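Jandex Eltska Game Cabinet

Item 356
Price: $452
Ships from our Brirnadley warehouse
Assembly required

The Eltska is a floor-standing cabinet for storing board games, card games, puzzles and small tabletop games. It is made for family rooms, break rooms, senior centers, student lounges and anyplace else where games get used often and put away by different people. The cabinet has two doors, adjustable shelves, a pull-out tray and a flat top that can be used as a play surface for smaller games.

It replaces our older Kovalchuk cabinet, which had fixed shelves and no tray. If you own a Kovalchuk, see the notes on parts further down this page.

Overview

Most game boxes fall into a few sizes. The square ones are the biggest problem in an ordinary bookcase, where they stick out past the front and get knocked off. The Eltska is 22 inches deep on the inside, so large square boxes lie flat with the doors closed and there is space behind them for cables, score pads or a spare deck of cards.

Tabletop versions of bigger games, such as mini pool, mini air hockey or a small foosball table, usually don't come in a box worth keeping. They go on the bottom shelf, which is thicker than the others and rests directly on the base. Leave one shelf out above it if the game is tall. Shelves you take out can be stored upright against the left side panel, in the slot provided.

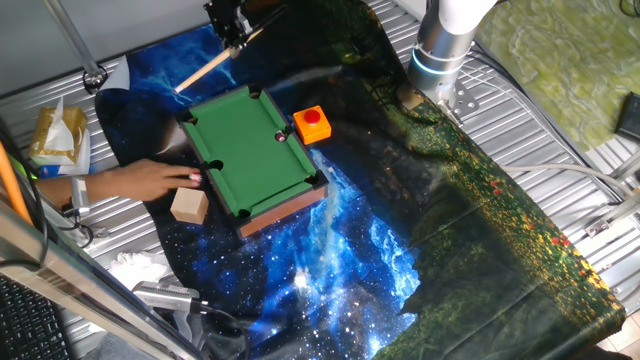

The shelves rest on metal pins. To move a shelf, lift it from the front, pull the pins and push them into the new holes until they stop. Check that all four pins are at the same height before you put the shelf back. You don't need tools for this.

The pull-out tray sits just under the top. It has a raised lip on all sides and five compartments for dice, balls, pawns, chalk, timers and other loose pieces. The tray slides out completely and can be carried to the table. It is not meant to hold heavy items, and it should be pushed back in before you close the doors.

What's in the box

Two side panels, back panel, top and base
Two doors with hinges attached
Adjustable shelves and shelf pins
One thick bottom shelf
One divided tray with slides
Leveling feet
Wall strap and screws
Hex wrench
Printed instructions

You will need your own Phillips screwdriver. A second person is a big help when standing the cabinet up.

Using the top

The top is finished with the same clear coat as the shelves and stands at a comfortable height for playing while on your feet. It works well for cards, dominoes, checkers and small action games. A game with hard feet can slide on the finish, particularly when two people are leaning over it. We recommend a cloth or a thin mat under anything with moving balls or pucks. It cuts down on noise too.

If you plan to play on the top every day, set the leveling feet carefully. Put a ball or a marble in the middle of the top and watch which way it rolls, then raise the low corner a little at a time. Floors in older buildings can be off by more than the feet can correct. In that case a thin shim under the low side is fine.
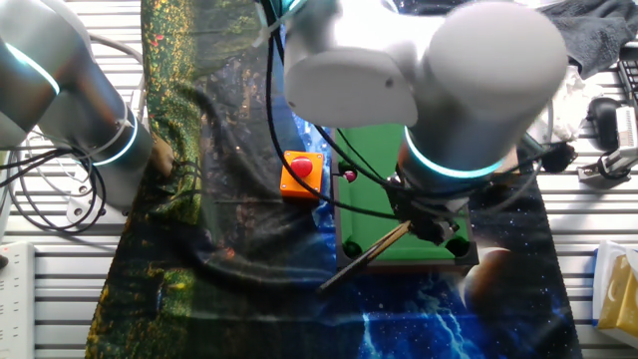 Do not sit on the top or use it as a step. Do not put hot drinks straight on the finish. Coasters are not included.

Assembly

Clear a space on the floor big enough to lay the back panel flat, and put the cardboard from the carton under it. Attach the base and side panels first, then the top, then the back. Leave the screws slightly loose until all the panels are on, then tighten them in the same order. The doors go on last, after the cabinet is upright and in its final position.

The wall strap should be used in homes and classrooms with young children. Fasten it to a stud. The screws supplied are for wood only. For brick, block or hollow walls, ask at a hardware store for the correct anchor.

Door hinges adjust in two directions. If the doors rub against each other at the top, the cabinet is probably not level. Fix that before you touch the hinges.

Care

Dust with a dry cloth. For sticky marks use a damp cloth and a little dish soap, and wipe dry. Don't use furniture polish on the tray slides.

Games with felt or cloth playing surfaces collect dust quickly, including in a closed cabinet. Brush them with a soft brush in one direction before you put them away. Keep cues, paddles and mallets flat on a shelf. Thin wooden ones can warp if they are left leaning in a corner for months. Take batteries out of buzzers, timers and electronic scoreboards that won't be used for a while. 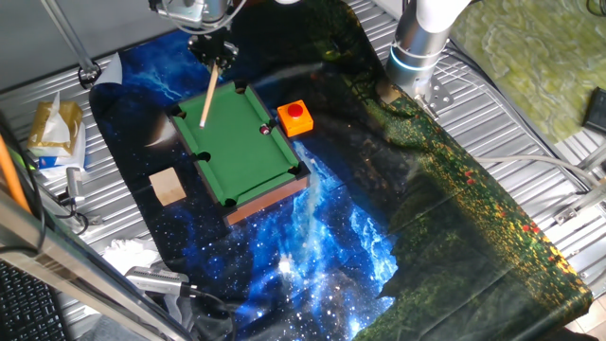 Keep the cabinet out of direct sun and away from heaters and damp outside walls. Game boards and box lids curl in damp rooms before the cabinet itself shows any sign of it. A small packet of drying crystals on the bottom shelf is enough for most basements.

Parts and Kovalchuk owners

Shelf pins, leveling feet, door handles and the wall strap are the same on both cabinets and can be ordered separately. The Eltska tray does not fit the Kovalchuk, as the older cabinet has no slides and its side panels are not drilled for them. Eltska doors will fit a Kovalchuk if the hinges are changed at the same time.

Extra adjustable shelves are sold one at a time. The thick bottom shelf is not sold separately except as a warranty replacement.
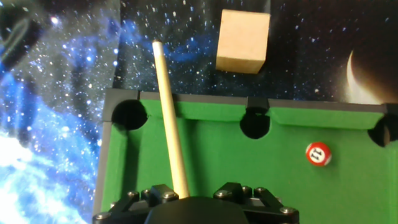

Shipping and returns

The cabinet ships flat in one carton. Delivery is to the front door or loading dock. Orders placed before noon normally leave Brirnadley the next working day. Please open the carton and check the panels for damage before you start building. We can replace a single damaged panel without taking back the whole cabinet.

Unassembled cabinets can be returned in the original carton. We can't accept returns on cabinets that have been put together unless there is a fault.

Games and accessories are not included.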